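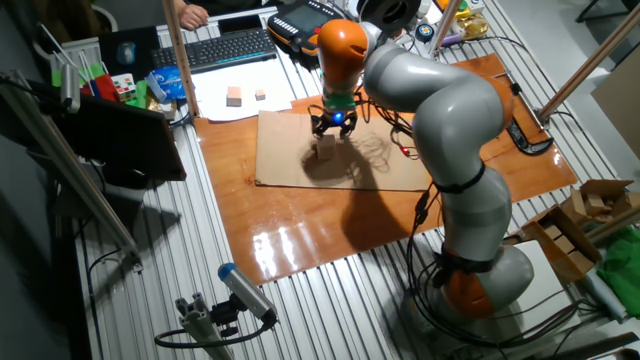

3.2 What people do with the box

I started out wanting to know why some households in Gondale flatten their delivery boxes and others just let them pile up by the door. We sent a short survey to 1419 homes on the Nondia pickup route, and 1092 sent it back, which made me very happy – I had planned for half that.

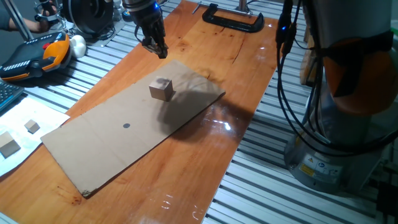

The first thing I noticed was how much people had to say about storage. I had left one line for comments and got whole paragraphs, plus a drawing of a hall closet. Folks in small apartments flattened boxes the day they came in. Folks with garages waited, sometimes until March, and then did the lot in one go.

I also asked about second uses. Garden beds and moving came up most, but 51 homes told us they keep a sheet under messy work like painting or glue (I do this too, so I may have been a bit too pleased).
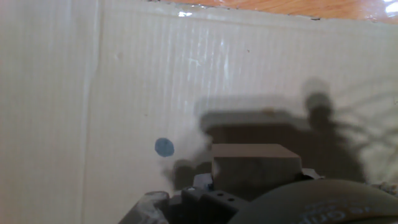 Figure 4. Corrugated cardboard with a vertical crease, scuffs and faint ridges.

Creases matter more than I expected. Several people said a sheet that has been folded once is "used up" and goes straight to the bin, while a flat one gets saved. The Sezer depot takes both, and 14 homes had no idea.

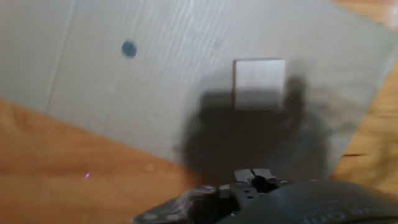 Figure 5. Creased sheet lying at an angle on a wooden surface.

I come back to the depot rules in Section 4, where the Flamo leaflet gets its own table.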